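Pantry Shelf Tips: Snacks You Can Find With Your Eyes Half Open

I went a little overboard with the pantry this January (again!) and came out of it with a few habits that have stuck, so I'm writing them down before I forget. My pantry is really just a wide closet off the kitchen in our place in Gamlow, 73 inches across with shelves that were clearly put in by someone much taller than me. If yours is bigger, lucky you, but all of this should still work.

First thing, take everything out. Yes, everything. I know it's a pain, but I found three open bags of the same pretzels and a box of crackers that had gone so soft you could have folded it. Wipe the shelves with warm water and a drop of dish soap, then let them dry with the door open while you sort.

Tall skinny things get their own stretch of shelf. Chip canisters are the worst for this — they tip, they roll, and once one goes over it takes its neighbors with it. I stand mine in a single row with a finger's width between them, and I never put a second row behind. The ones in back just go stale. Different colors next to each other help too, so my kids can grab "the green one" without picking up all the rest and putting them back in the wrong spot.

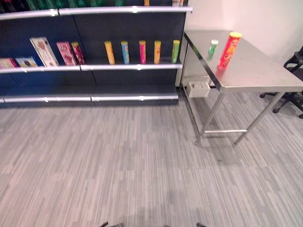

Boxes are a different story. A full box stands up fine but a half-empty one slumps, and then whatever's beside it starts to slump too. You can lean boxes back against the wall of the shelf if it's deep enough, or lay the low ones flat, but keep them in their own group at one end and the canisters at the other. I leave a gap in between and I try very hard not to fill it. That gap is where the groceries land when I'm in a hurry!

If your shelves have a raised lip or a rail along the front, leave it on. I took mine off years ago thinking it would look cleaner, and I lost a jar of Petek plum jam to the floor that same week. I ended up buying a set of clip-on rails from Orkesis, and they've been great so far (they do squeak a bit when you wipe them).

The bottom shelf I keep mostly clear. It gets the bulky stuff on shopping day and then it empties out again, and it makes sweeping under there so much easier. If you have to store something that low, make it cans or bottled water.

Have a landing spot close by, too. A table, a cart, the end of the counter, anything you can put bags on while you're loading the shelves. I use a little folding table from Trurkberg that I've had forever. Metal tops are nice for this if you have one. Just dry them with a soft cloth, going with the grain, or you'll be looking at streaks until next time.

Last one: write the month you opened it on the lid, with a grease pencil if the lid is shiny. It wipes off with a dry paper towel and you can use the same pencil on jars and freezer tubs. Mine lives on a string inside the pantry door, and I replace the string more often than the pencil.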